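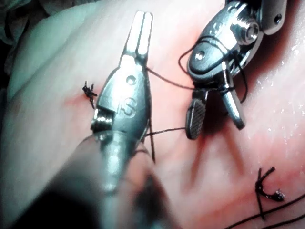
## Wilness Pauses Suturing Robot After It Declines to Let Go

Wilness has halted bench trials of its Grulel suturing system following a fault on Tuesday, when one instrument ignored 4 release commands in a row and held its grip with what the log calls "normal confidence." The emergency stop worked. No one was hurt, though the schedule was.

"It had one job, and it kept doing it," said Roswitha Rüegg, head of safety.

Engineers traced the fault to a software update meant to prevent dropped needles.
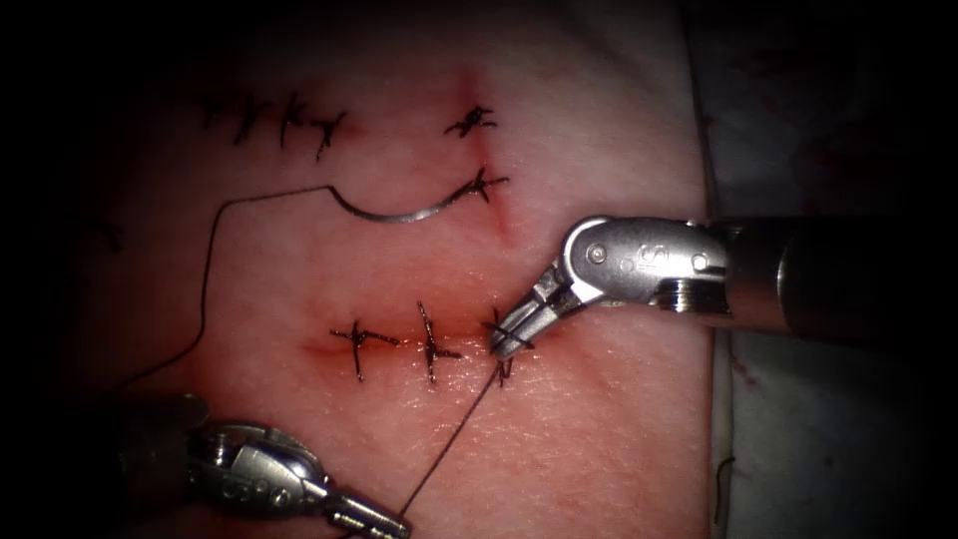
**Were any patients involved?**
Only training pads are used in these trials, and patient work isn't planned.

Trials resume in September, once the old software has passed 100 release tests. The update, build 929, has been withdrawn. 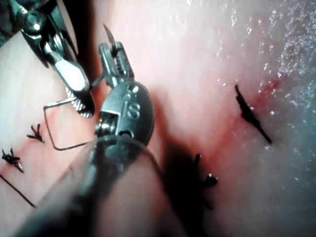
*Grulel instruments with needle and thread during suturing work.*

Press contact: Ignacio Zapata, Wilness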